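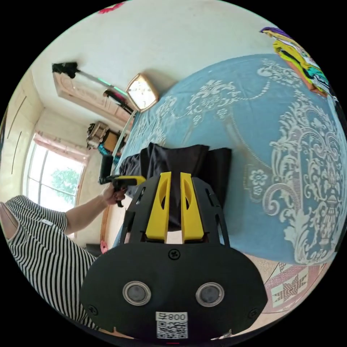 *Figure 1. Hand-held gripper collection on a garment task, view from the tool. A second gripper is at left.*

# Unit 3: Budgeting for a hand-held collection setup

Course: Planning and Purchasing for Robotics Projects
Instructor: Montserrat Villanueva
Notes revised 15/05/2019

## 3.1 What is being bought

Students usually start an equipment budget with the arm. In this unit the arm comes last. The first purchase is the set of hand-held grippers used to record demonstrations, together with everything needed to keep them in use in ordinary rooms.

A request that reads "two grippers" will be returned. The unit of purchase is the *station*. For this course a station has the following parts:

- one pair of hand-held grippers, left and right
- one camera per gripper, with a wide lens
- spare fingers, screws and printed labels
- storage and a way to copy from the cameras
- a stand, if the task plan calls for one
- a carrying case
- a task kit (garments, boxes, kitchen items, as the plan requires)

Figure 1 is a two-gripper task on cloth. The tool nearest the camera has flat yellow fingers and carries a number, 008, with a QR code. Numbered tools matter to the budget. Repairs, spares and calibration are charged to a tool, so the asset register has to list each gripper on its own line. A pair entered as one item can't be split later without reissuing the purchase order.

## 3.2 Cost classes

Use four classes. Keep them separate in the spreadsheet even when one supplier quotes for all of them.

**Capital.** Grippers, cameras, stands, the copying workstation. Anything expected to last longer than the project.

**Consumable.** Fingers, screws, labels, tape, memory cards. Memory cards are often put under capital because they feel like hardware. They wear out and get lost. Put them here.

**Labor.** Operator hours, supervision, review of recordings. Include time spent resetting the task between recordings. For cloth, reset time can exceed recording time, and a plan based only on recording time will be short.

**Site.** Travel, room fees, payments to households, insurance. Furnished rooms are harder to schedule than a lab bench but usually cheaper to obtain than building a copy of one.

## 3.3 Worked problem: the Clistov plan

The plan below was drawn up by Imtiaz Cassim and Dilani Begum for the Clistov project and is used with their permission. The goal was a set of bimanual cloth recordings made in furnished homes.

| Line | Class | Quantity | Unit cost ($) | Total ($) |
|---|---|---|---|---|
| Station, less consumables | Capital | 3 | 3,000 | 9,000 |
| Consumable pack | Consumable | 20 | 190 | 3,800 |
| **Subtotal** | | | | **12,800** |

Labor and site costs were handled on a separate sheet and are left out.

Points to note:

1. Three stations were requested for two teams. The third is the spare. It is a full station because a failed camera and a failed gripper stop work in the same way, and a station on the shelf covers both.
2. Consumable packs are bought at the start. The supplier, Tendel, ships fingers in batches, and a second order placed in October would have arrived after the last site visit.
3. The plan has no robot arm. Begum's note on the draft reads: "Arm to be requested once the first recordings have been reviewed." This is the correct order. Payload and reach depend on tasks that have not been fixed yet.

The first draft was rejected. It listed fingers under capital and gave no storage line. Both are common errors and both will lose marks in the assignment.

## 3.4 Choosing the gripper

Compare candidates on the tasks in the plan. A tool that does well on rigid blocks may be a poor choice for fabric. At minimum, the comparison sheet should record:

- finger shape, width and replacement cost
- weight in the hand after a full session
- opening width and the force needed to close
- how the camera is mounted, and whether it can be removed without tools
- fasteners in use, and whether they are a standard type
- lead time for parts

Fasteners look like a small matter. In Figure 1 there is a Phillips screw on the base plate; a tool like this can be serviced on site with a driver from any hardware store. A gripper that needs a special bit adds a line to the budget and one more thing to leave behind.

Ask for a loan unit before ordering. Ploritz lends for two weeks against a deposit. Trình does not lend but accepts returns of unopened stock. Enter the deposit in the cash plan even though it comes back.

## 3.5 Planning for the room

Homes are chosen for the variety they add. Patterned bedding, rugs, piled clothes and window light all make recordings differ from one another, and that variety is what the site budget pays for. A plan that spends its whole site line on one plain room has paid for travel and received lab data.

Items to settle before a site is booked:

- **Working surface.** A bed is large enough for garments and leaves an operator room to stand at the side. Its height is fixed. Allow for breaks.
- **Light.** Daylight from a window changes through the session. Either budget for a lamp and stand or accept the change and log it.
- **Floor space.** Stands and poles need a footprint. Measure with the furniture in place.
- **Power.** Count charging points for cameras and lamp together.
- **People.** Operators may appear in wide-lens recordings. Consent forms must be signed before the visit, and the time to collect them goes under labor.

Lutfa Herath's site form (in the course folder) covers all five and takes one page. Use it as is.

## 3.6 Contingency

Contingency is stated as a line with a reason attached – never as a percentage added at the bottom. Acceptable reasons include a replacement camera, a repeat site visit, or a second batch of fingers. "Unforeseen costs" is not acceptable.

Unused contingency is returned at the close of the project. It may not be moved to the arm purchase without a new request.

## Assignment 3

Prepare a station budget for a household task of your choice. Submit:

- a one-paragraph task statement
- a cost table in the four classes of 3.2
- a gripper comparison with at least two candidates
- a completed site form
- a contingency line with its reason

Quotes may be taken from the supplier sheets in the course folder. Send questions on the tables to Lakmal Herath, and requests for an extension to the instructor.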